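Stultley Hand-Held Gripper, Set-Up and Care Guide
Section 8: Finger pads and linkage
Revised 05/05/2018

The Dreltel parts sheet calls the pad covering "long life." Treat that as a hope. Our pads wear at the inner face first, and a torn covering changes the grip well before the fingers stop closing. Do this check on both hands before every session, whatever the log says about the last one.

8.1 Inspecting the pads

1. Unplug the device and lay it on a clear part of the table.
2. Open the fingers all the way and look at the two inner faces from above.
3. Press along the covering with a fingernail. If any edge lifts, the pad is finished.
4. Look for flaps, frayed strips and stray slivers sticking out of the block.

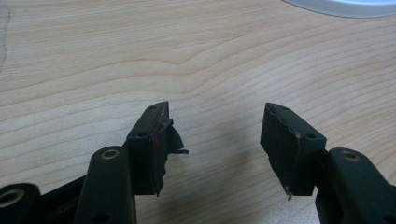

5. Check both pads even if only one looks bad. They rub against the same objects, and in our experience the second one is rarely far behind.

CAUTION: Do not trim a hanging flap and carry on. The Hedlund tip sheet recommends it. We tried it in June and got two days of slipping handles for our trouble.

8.2 Replacing a pad

1. Take out the fasteners on the top face of the block. Keep them; the spares bag is often short.
2. Lift the block off and scrape any old glue from the seat.
3. Fit the new block with its covered face toward the opposite finger.
4. Start every fastener by hand before tightening any of them.
5. Replace the opposite pad the same way. A new pad facing an old one closes off center.

NOTE: The brass bushings in the linkage arms are sold as maintenance free. Wiggle each arm anyway. If you feel play at a joint, tag the device and set it aside. Oil will not fix a loose bushing, and it will get on the new pads.

8.3 Trial grasps

1. Strap on both devices and run each cable back toward the wrist with enough slack to bend the arm.
2. Set a stand or other fixed object on the table and leave room to reach its base from either side.
3. Pick up a utensil by its handle and hold it for 10 seconds.
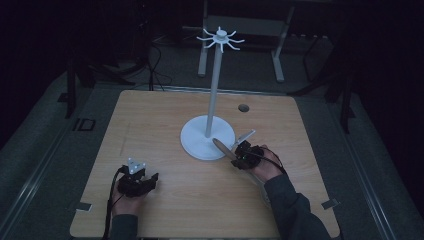 4. Turn the wrist slowly both ways. The handle should not creep in the grip.
5. Repeat 14 times with each hand. Fewer tells you little, despite what the Tumameo quick card claims.
6. If the handle creeps at all, go back to 8.2 and check how the blocks are seated.

CAUTION: A green indicator light is not a pad check. Write the result of the trial grasps in the log, including the failures.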